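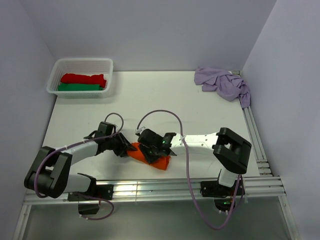 Rosard Everyday Cloth, Bright Orange

I've been selling kitchen and cleaning cloths at Tuststead for a while now, and this is the one I keep stuffing into my own drawers (and my glove box, and my coat pockets). It's a plain cloth in a loud color. I like loud! You can find it under a pile of mail, and you'll never grab it by mistake when you wanted the good dinner napkins.

It folds down small, though I'll warn you that it shows its creases. If you want crisp edges you'll have to iron it, and I'm not going to iron a cleaning cloth. I fold mine in half, then in half again the long way, and call it done.

What it's good for: wiping counters, drying glasses, dusting shelves, wrapping a jar so it doesn't clink in a bag. My neighbor Nelly Chávez lines her bread basket with one.

Washing: warm with other brights, the first couple of times on its own. Skip the fabric softener, it makes the cloth slide the water around. Tumble dry low or hang it up.

Item number 1454
Color: bright orange
Sold in packs of 4
Weight: 200 grams per pack

I also get asked about the Zadia cloth. That one's thicker and takes longer to dry, so I'd pick it for spills and this one for everything else.

Orders placed before noon go out the same afternoon. If the color isn't for you, send the pack back unwashed and I'll swap it for another one. Questions go to Romana Kolář at the shop desk, she's quicker at email than I am. More orange coming in November!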